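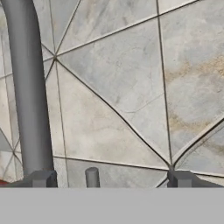

Hestik is very happy to share that Randen, our motion planning software for robot arms, reaches its second major release this March, and we want to thank every customer who sent in bug reports, wish lists and the odd kind word along the way. The new version comes with a rebuilt simulator, so a team can try out a plan on screen before any real arm has to move. Backdrops can now be swapped with a single setting -- veined marble panels with dark seams running between them, say, behind a plain gray arm -- and the perception tools can be tested against busy surfaces as well as clean ones.

The release closes 1,411 tickets, a good many of them small things that our users had been very patient about. Planning requests can now be sent in batches of up to 200, and saved scenes from the earlier version will open without any changes.

Umali, our tool for replaying and comparing runs, is now included with every Randen license, and the Brinex plug-in for gripper control has been updated to match. Current customers will find the download in their account pages, and newcomers are warmly invited to try the whole package free for 60 days. Our support desk will be glad to help with setup -- please do write to us, even if the question seems a small one.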